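Setting up your Sikonora label printer

3. Plug in the printer and hold the power button for 5 seconds. I always let go too early (impatient!), so count it out.

4. Drop in the label roll with the loose end facing you, then close the lid until it clicks.

Note: if the light blinks red, open the lid and seat the roll again. Mine does this a lot.

5. Print a test label and stick it on whatever you're sorting. I like big, plain bins, the gray open-top kind, and I put the label on the short side.
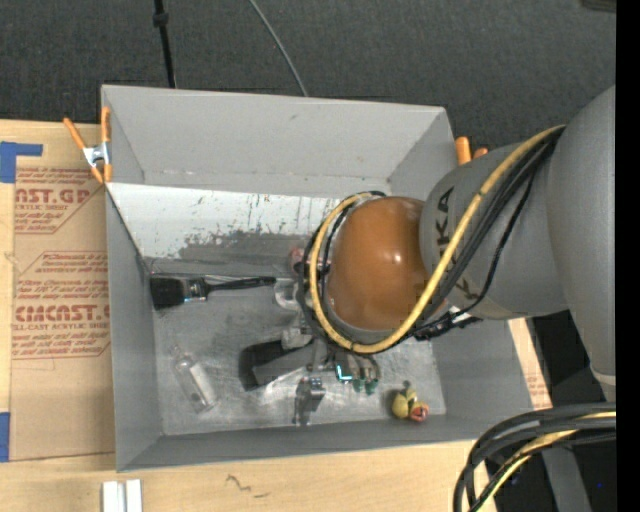 6. Save your label layout

Press Menu, pick Save, and give it a short name.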